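## 3.2 Customs delay and the timing of shipments

The second source of variation in the panel is the time that goods spend at the port of entry. Earlier work on small exporters has tended to treat this delay as a fixed cost per consignment. We follow Hellwig and Farías in treating it as a waiting time with its own distribution, so that a firm may respond to a wider spread even when the mean delay is unchanged.

The sample covers 456 exporting firms that shipped household goods through the ports of Burlow and Lovel. For each firm we hold the date of lodgement, the date of release, the declared value and the tariff heading. Firms that shipped in only one quarter were dropped before the sample was drawn, as no within-firm comparison can be made for them. Consignments held for reasons of unpaid duty were kept, but carry a separate marker in all the regressions below.

Let *d* be the number of days between lodgement and release, and let *s* be the standard deviation of *d* over the previous four quarters for the same port and heading. The main equation regresses the log of quarterly export value on the mean of *d*, on *s*, and on firm and quarter effects. Standard errors are clustered by port and heading. A firm's own consignments are left out when *s* is computed for that firm, which removes the most obvious route by which a large shipper could affect its own measure.

Two problems remain. First, the two ports do not record release in the same way. Lovel stamps the release when the paperwork is cleared, whereas Burlow stamps it when the goods leave the shed. The port-by-quarter effects absorb a constant gap between the two, though they do not deal with a gap that changes with the heading. Secondly, firms may switch port when delays rise. Thirteen per cent of firms used both ports during the period, and we report the results with and without them. The coefficient on *s* is negative in both cases and slightly larger in size when the switching firms are left out, as one would expect if switching softens the effect.

The mean delay has little bearing on export value once *s* is included. We read this with some care, since the two measures are closely related and the shorter series for Durkley, used as a check in Section 5, gives a less clear result. Declared values under 2000 were excluded throughout, as the simplified form used for such consignments leaves the lodgement date to the agent. Including them widens the confidence intervals and leaves the signs as they are.

We also tested whether the effect differs by type of good. Headings were sorted into bulky goods and light goods, the latter including tableware, small wooden articles and cups (Figure 2). The Ocampo classification was used for this purpose, with 20 headings moved by hand where the older and newer codes did not agree. The response to *s* is stronger for light goods, which are more often sent in small and frequent lots and so meet the port queue more often in a given quarter. Gunther Hellwig and Renata Farías suggest that stockholding by the buyer may explain part of this difference. Our data do not record stocks, and the point is left for later work.

**Figure 2.** A small tan cup, light goods group.

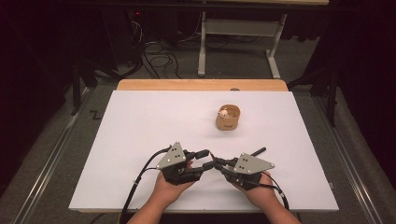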